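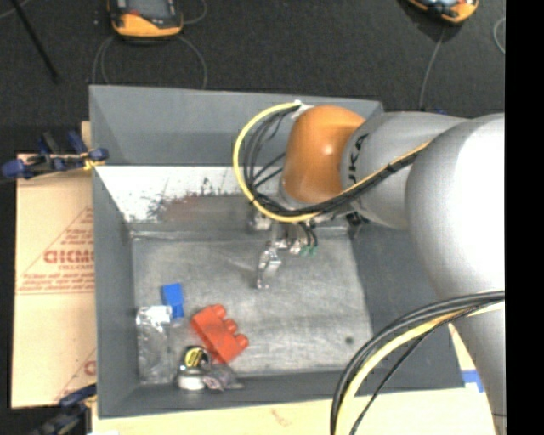

Notes on the Korkton Public Reading Room, Second Year

2018-08-15

The reading room on Udis Street has now been open for two years, and several readers of this blog have written to ask how the catalog is organized. I have served as its cataloger since the beginning. The following is an account of the decisions taken, the results, and the matters that remain unsettled. The opinions are my own and do not bind the board.

The collection at present stands at 2,312 items. When the room opened it held 1,140, nearly all of them received from the estate of a retired schoolmaster who had bought books steadily throughout his working life and had arranged them by the color of the spine. His family asked that the arrangement be photographed before it was taken apart. This was done, and an album is kept at the desk for anyone who wishes to see it.

Choice of a scheme

The first question was whether to adopt a standard classification or to devise a local one. The standard schemes have obvious advantages. A reader who knows one library can find a way through another, and a new cataloger may be trained from published manuals. Against this, the collection is uneven. It has a great deal on river navigation, local geology, beekeeping and the history of the post, and very little on law, medicine or economics. Under a standard scheme one third of the shelves would carry numbers so long that they could not be printed on a spine label, and other ranges would hold a single pamphlet.

After some months of discussion the board accepted a compromise proposed by Marthinus Mofokeng. The standard numbers are recorded in the catalog for every item. The shelves follow a shorter local code of one letter and up to three figures. A printed table at the end of each bay converts one to the other. Mr. Mofokeng drew up the first table by hand over a single winter, and the present edition differs from his in fewer places than might be expected.

The local letters are as follows. A is for general works and reference. B is for biography and letters. G covers the ground in its widest sense, including geology, soils, maps and mines. H is history. L is language and literature. N is natural history. P is the post, telegraph and telephone. R is rivers, canals and harbors. T is trades and crafts. Z is held for items that have not been placed, and I regret to report that Z currently fills more than a full bay.

The difficulty with rivers

No letter has caused more correspondence than R. A book on the history of a canal might reasonably be placed in H or R. A book on fish might be placed in N or R. The written rule is that an item goes to R if a person working on the water would have had use for it. This rule has served well in most cases, but it has led to some placements that readers dispute. A manual of rope splicing is in R, although T has an equal claim. A volume of poems about ferries is in L, and I have declined three requests to move it.

A second difficulty concerns the river charts. These are folded sheets, some of them backed with cloth, and they do not stand upright on a shelf. They were at first laid flat in drawers in order of date. Readers, however, ask for charts by place and almost never by date. In April the whole set was rearranged to run from the source of the river to the mouth, with tributaries following the point at which they join. The work took considerably longer than planned, chiefly on account of the places that have changed their names, in some cases more than once. A list of former names is now kept inside the top drawer. Corrections to it are welcome and may be left at the desk in writing.

Cards and the computer catalog

The room maintains both a card catalog and a computer catalog. I am aware that many people regard this as wasteful. The reasons are practical. The electricity supply to the building is not reliable in the stormy months, and a number of our regular readers prefer the cards and use them with great speed. Each new item is entered first on the computer, and a card is then printed and filed. The filing is checked once a month by a person other than the one who did it.

The two catalogs do not agree in all respects. An inspection last year found 400 cards for which the computer record gave a different date, a different spelling of the author, or no author at all. Most of the faults lay on the computer side and arose when the original inventory was typed. All have since been compared with the title pages and corrected. In a small number of cases the title page itself was wrong, and the card then carries both forms, with the printed one in brackets.

I should like to record a word on the spelling of names. Authors who wrote in more than one language often signed themselves differently in each. The practice here is to file under the form the author used most often, and to place a reference card under every other form. Readers who cannot find an author are asked to look for a reference card before concluding that the room does not hold the book.

The Rizvi gift

The most significant addition of the second year was the Rizvi gift, which consists of periodicals on beekeeping and fruit growing. Several of the titles are in complete runs. The gift came with its own index, compiled on slips by the donor and kept in shoe boxes, and the question arose whether this index should be absorbed into the general catalog or left as it was.

My first recommendation was to absorb it. Ruan Mthembu, who keeps bees himself and had been using the slips from the day they arrived, put the opposite case to the board in a letter of four pages. He observed that the index is arranged by the season in which a reader would need the article, so that everything on swarming stands together whatever the title or the year, and that this arrangement would be lost in any general catalog. I found the letter persuasive and withdrew my recommendation. The slips have been moved to proper drawers. The titles of the periodicals appear in the general catalog under N, with a note directing the reader to the seasonal index.

The slips should be consulted at the table beside the drawers and returned by the reader in the order in which they were found. Pencil only, please.

Borrowing and reading in the room

Items in A, the charts, and the whole of the Rizvi gift are for use in the room. Everything else may be borrowed for three weeks and renewed once, provided that no other reader has asked for it. There are no fines. A reader with an overdue item receives a postcard, and after the second postcard a visit. The visits have been cordial on the whole, and on one occasion produced a missing volume of the Skikiritz river gazetteer that had been absent since before the books came to us. It had been lent by the schoolmaster himself, as a note in the front cover shows, and the borrower's family had kept it carefully in a drawer.

The gazetteer is now complete except for the supplement. Should any reader possess the supplement, or know of a copy, I would be grateful to hear of it, even if the owner does not wish to part with it. Permission to copy the pages on the lower reaches would be sufficient.

Matters outstanding

The letter Z must be reduced. It contains sermons, cookery, sheet music, school textbooks and a quantity of trade catalogs. Sheet music will probably receive a letter of its own. The cookery could go to T, though I have hesitated over it, as the cookery books are much used and T is on the high shelves at the back. School textbooks present the hardest case. Many are of no use for study, but they contain names and remarks written by pupils, and visitors to the room have more than once recognized the handwriting of a parent.

The labels on the oldest books are beginning to lift. The first paste was too thin. A thicker one is being tried on the lower shelf of bay H, and if it holds through the damp months it will be used throughout.

The printed table of codes will be issued again once the sheet music has been settled. Those who hold the earlier edition should keep it for the present, and note in the margin that R 40 to R 46 have been moved to the chart drawers.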